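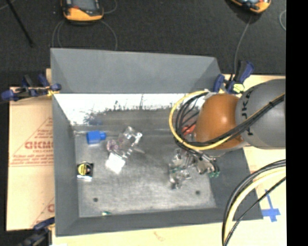 December 28, 2023

Portfolio re-run, Destness holdings. Continues from the October entry. Nusrat Memon has the earlier sheets.

Purpose: find out why the tracking error in the quarterly workbook doesn't match what I get from the raw price file. Same weights, same window, same benchmark. The two figures should agree to rounding and they don't.

**Data**

- Price file: 2293 daily rows after merging, five securities plus the benchmark index.
- Return window used for the estimates: the last 885 rows.
- Hold-out: none this time. Will come back to that.
- Risk-free: 90-day bill rate, daily, converted to a daily simple rate by dividing by 365. The workbook divides by 252. First discrepancy found, too small to matter for tracking error but it does move the Sharpe ratio in the third decimal.

Nelik has a gap where trading was halted. The workbook fills it forward with the last price, so a run of zero returns is followed by one large jump. My script drops the rows altogether, and for all five securities, so the benchmark loses them too. Neither is right. Dropping rows makes the next return a multi-day return for everything, while the risk-free leg stays at one day. Changed the script to keep the rows and mask Nelik only, then compute pairwise covariances.

Pairwise covariance matrix came out positive definite, smallest eigenvalue well clear of zero. No repair needed. Keep the check in the script anyway.

**Second discrepancy**

The workbook takes log returns for the index and simple returns for the securities. Botond Erdős confirmed he pasted the index column in from an older sheet and hadn't looked at the header. The difference is small on a quiet day and not small on a bad one. Most of the gap between the two tracking errors comes from this. With both sides on simple returns, what remains is down to the Nelik fill.

Tried again with the window cut to 670 rows, which starts after the Nelik halt. Both methods then agree to six decimals. Good enough to close the question.

**Betas**

Re-estimated by ordinary regression on excess returns, 885-row window, masked data.

- Tan: up slightly from October. Residuals have fat tails, standard error probably too small.
- Studau: almost unchanged.
- Nelik: lower than in the workbook. Expected, the index moved during the halt and the filled rows recorded nothing against it, but the jump at the end fell on a strong day for the index and pushed the slope up. Two effects in opposite directions, the second one larger.
- The remaining two: no change worth noting.

Would like a version with one lag of the index added for Studau, which trades thinly. Sum the two coefficients and compare. Not done today.

**Minimum variance weights**

Unconstrained solution shorts Tan. Mandate is long only, so reran with the lower bound at zero; Tan goes to zero and most of its offset comes out of Studau. Portfolio standard deviation rises by very little. I don't trust the weights to more than a couple of percentage points either way – moving the start of the window shifts them by that much.

The mean estimates are the weak part. Over this window the standard error on each mean is larger than the differences between them, so the tangency portfolio is mostly noise. Suggest we report minimum variance and equal weight side by side and leave tangency in an appendix, marked as indicative. Nusrat disagrees and wants it in the main table. Left open.

**To do**

- Correct the index column in the workbook (Botond).
- Day count: settle on 365 and write it in the header row.
- Lagged beta for Studau.
- Bootstrap the weights, block length to be decided. Start at 5 days, then try longer.
- Check whether the benchmark file is price only or total return. The securities have dividends added back. If the index doesn't, every alpha in the October table is overstated and needs redoing.

Script saved with the masked version as default, old row-dropping behaviour kept behind a switch.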